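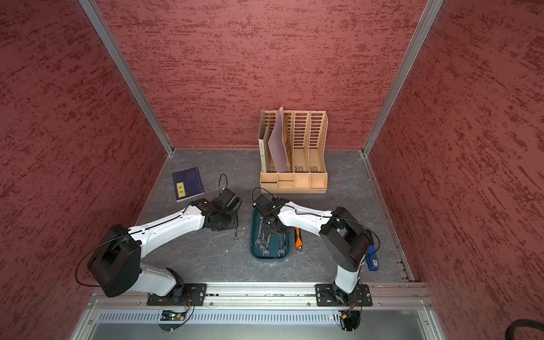 Myrto Kalogeropoulos
Records Office, Predstead Water District
Posted 23rd February

Subject: Retention of paper maintenance sheets after transfer to Olora

The District completed its move to the Olora maintenance system in December. All work orders are now opened and closed electronically. The remaining question concerns the older paper sheets, which record inspections, repairs and parts used at the pump stations and at the Mistard yard.

Our present holding is 118 folders. I am preparing a draft rule for management and would welcome the views of other small utilities on the following points.

1. Whether the paper sheet may be destroyed once a scan has been checked and indexed.
2. Whether sheets for equipment still in service should be treated separately.
3. Who should sign the destruction log.

The draft currently proposes that paper be kept for one year after scanning and then destroyed, with no exception for equipment in service. The sheets still in active use would stay in desk organizers, sorted by station, until their quarter closes.

Re: Retention of paper maintenance sheets after transfer to Olora
Posted by: lowflow_registrar

Our office adopted a similar rule and has had no difficulty with it. The important step is the check. We compare every scan against its original before the folder is released, and the person who made the scan may not perform the check. The first 3,000 pages took us most of a summer. I would not shorten that step by sampling.

On point three, our records manager signs alone.

Re: Retention of paper maintenance sheets after transfer to Olora
Posted by: Station_Supt_West

I must disagree with the proposal as it concerns equipment in service. We operate two Hegyi pumps whose early service sheets carry penciled notes in the margins: bolt settings, shim thickness, which fitting had been replaced with a different size. A good deal of that pencil did not survive scanning. When a crew is standing in front of the pump with the wrong wrench, a gray smudge on a tablet is of no use to them.

My recommendation is that the paper remain available for the life of the machine. The space required is small. A mechanic should also sign the destruction log, as a records manager cannot be expected to judge which notes still matter. 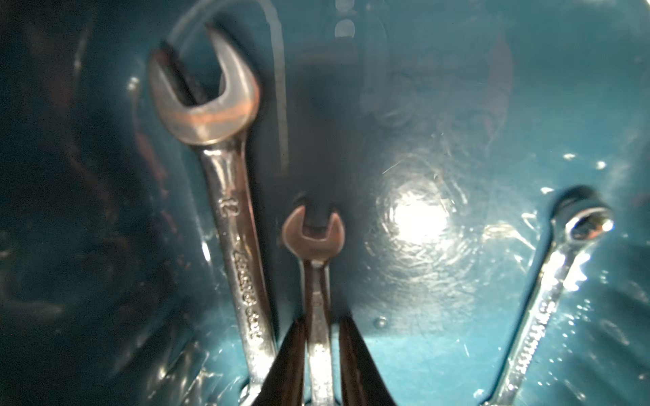

Re: Retention of paper maintenance sheets after transfer to Olora
Posted by: lowflow_registrar

With respect to the previous poster, faint pencil is a scanning fault and should be corrected at the scanner. We rescanned 70 sheets in grayscale at a higher setting and the margin notes became readable. Keeping paper for the life of a pump may mean forty years, and in that time folders are moved, borrowed and lost. Ours certainly were.

I accept the point about the mechanic's signature and will raise it here.

Re: Retention of paper maintenance sheets after transfer to Olora
Posted by: Myrto Kalogeropoulos

Thank you both. I will revise the draft so that sheets with handwritten margin notes are set aside during the check and reviewed by a mechanic before any decision is made. The log will carry two signatures.

I am not yet persuaded on the life-of-machine rule. Could Station_Supt_West say whether the Hegyi notes were ever entered into the electronic record as text?

Re: Retention of paper maintenance sheets after transfer to Olora
Posted by: Station_Supt_West

Some were. Entries for the north pump have been typed in full. The south pump has not been started — the mechanic who could read the handwriting retired — and I do not expect it to be finished this year. Until it is, I will not release those folders.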